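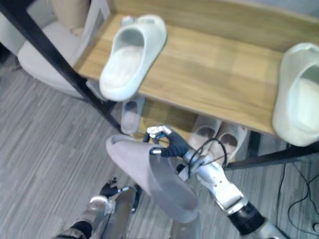 A two-armed robot holding a slide slipper at a rack, left hand open

The Ositz Code (in full, the Ositz Code of Practice for the Handling of Household Articles by Two-Armed Robots) is a voluntary code covering how robots pick up, carry and put down ordinary domestic objects during trials and demonstrations. It is best known for its chapter on footwear, which is longer than its chapter on knives. The current text is the fourth edition, published in May 2026.

Background

The code grew out of a set of house rules kept at the Ositz test flat, a furnished two-bedroom unit used by several robotics firms on a shared booking system. Each firm left the place tidy by its own lights. Zurar regarded a shoe as put away once it was touching the rack, while Boateng required it to be upright and facing out, and the two firms compared success rates for most of a year before anyone noticed they were measuring different things.

The first edition was drafted by Tamás Bíró, then the flat's manager, and ran to 7 pages. It was taped to the refrigerator. The second, issued the following August, had grown to 40 pages and no longer fitted there.

Scope

The code applies to robots with two arms and hands or grippers of any design, working at walking pace or slower in a furnished room. It covers clothing, footwear, crockery, small appliances and "articles of uncertain category", a heading under which the annex lists 212 items, including the lid of something. Pets are excluded. So is food, following a disagreement over whether a banana is rigid.

Electrical and mechanical safety are left to the relevant national and international standards, and the code says so on nearly every page.

Main provisions

Grasping. An article should be held by a part that will tolerate it. For open footwear this means the rim or the strap, with the hold firm enough to prevent swinging and light enough to leave the strap in its original shape. Holding a slipper by the footbed is permitted but "discouraged on the grounds of taste", wording that has survived three attempts to remove it.

The free hand. Where one hand is carrying, the other must be either doing something useful or kept clear of the load with the fingers in a known position. The third edition required the free hand to look "relaxed". Plitus asked for a test method, none could be devised, and the word was struck.

Cables. Cables running along the arm should have enough slack for the wrist to turn fully and too little to catch on furniture. Cables on the floor should be routed away from the feet of racks, chairs and people. This is the clause most often cited in incident reports and the one most often described by firms as obvious.

Placement. An item counts as placed when it has been released, is supported by the intended surface and stays there for a stated period. Footwear must finish beside its partner on the same tier. The code defines a pair as "two articles which a reasonable occupant would wear together", thereby handing the hardest problem in the document to the occupant.

Reporting. A published success rate must state the number of attempts, the number of human interventions and the condition in which the room began. Attempts abandoned before first contact are to be counted as attempts. Compliance with this provision is described in the commentary as "developing".

Adoption

Zurar and Boateng both declare conformity with the full code. Plitus declares conformity with everything except the footwear chapter, which it calls disproportionate, and has since published a footwear chapter of its own that is two pages longer. A comparison exercise run at the flat under the third edition logged 1,048 placements, and the participating firms agreed on the outcome of more than half of them. All parties welcomed this as progress.

Criticism

Critics have argued that the code reflects the habits of one flat with unusually good shelving, and that its provisions on pairing give little guidance where several similar pairs share a rack. Others object to the lack of any penalty. The only sanction available is suspension from the booking system, and it has been applied once, in a dispute about dishes.

Bíró has himself called the fourth edition too long. He has submitted 16 pages of comments to this effect, and these are to be considered for the fifth.

See also

Domestic service robot
Grasp stability
Bimanual manipulation
Shoe rack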